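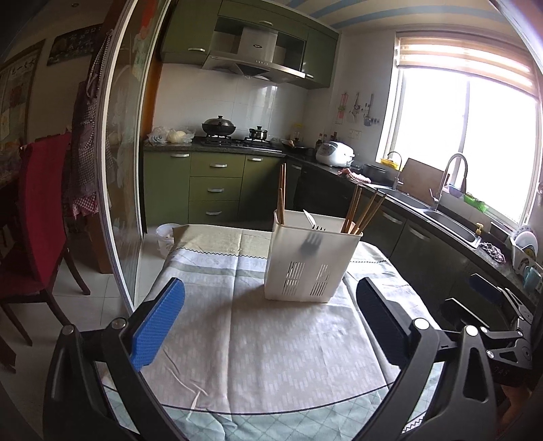
The Eltton rules are a set of voluntary good-practice guidelines for collecting training data with hand-held grippers in private homes. They were drawn up at a workshop in Eltton and are maintained by the Vavgate project. Supporters call them a standard, but no standards body has adopted them, and compliance is reported by the same groups that do the collecting. The best-known rule deals with clutter. It asks that a kitchen be recorded as it is lived in, so a slotted white utensil holder with chopsticks, a fork and a knife standing in it should be left alone, along with the pots on the stove and the bottles on the counter behind. How a reviewer would tell an untouched kitchen from a carefully arranged one is not explained.

Contents History Rules Criticism See also

History

The first version appeared in May as a short checklist. Version 2 added sections on consent and on sharp objects. Jurnard, a firm that sells collection services, says that it follows the full text — a claim that has never been checked by an outside party.

Rules

Collectors must get written consent from every adult in the home. Household papers and screens are to be covered or left out of view. Knives may stay in place but may not be used as the target of a grasp. Finger pads are to be inspected before each session, and a worn pad must be replaced on both jaws. Each task is recorded at least 2 times, a number for which the text gives no source.

Criticism

A review of 1,632 recordings, published by the Zaidi archive, found that many had no consent form attached. Vavgate replied that the forms were stored separately, but did not release them. Other critics object to the knife rule, which restricts what the gripper may pick up and is silent on blades standing next to the target. There is also no evidence that robots trained on compliant recordings perform any better or more safely than others.

Categories: Robotics guidelines | Data collection | Voluntary standards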